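Clandell workshop asks whether a robot can set out a snack

If you have ever stood at the sink after dinner wishing something else would tidy the table, the folks at Sondotico would like you to be patient a little longer (but maybe not forever!). The small Clandell firm opened its doors to neighbors one evening in November to talk about how household robots are coming along, and 219 people squeezed in to hear it.

Pavithra Poduval, who leads the kitchen work, was cheerful and quite frank. Her team has logged 2284 tries at simple table chores so far, and she said 447 of them went well enough that she'd have been happy to see them at home. Soft things are the hard part, she told us, and peeled fruit is the one that keeps her up at night, being so easy to squash and so awkward to hold.

Waltraud Hinrichs, who came over from Bornberg with her grandson, said she'd take one tomorrow if it could do the ironing. That, Poduval admitted with a laugh, is a good way off yet. For now the team is sticking with plates, mugs and mandarins, and plans another open evening in spring.

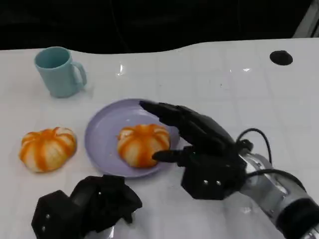
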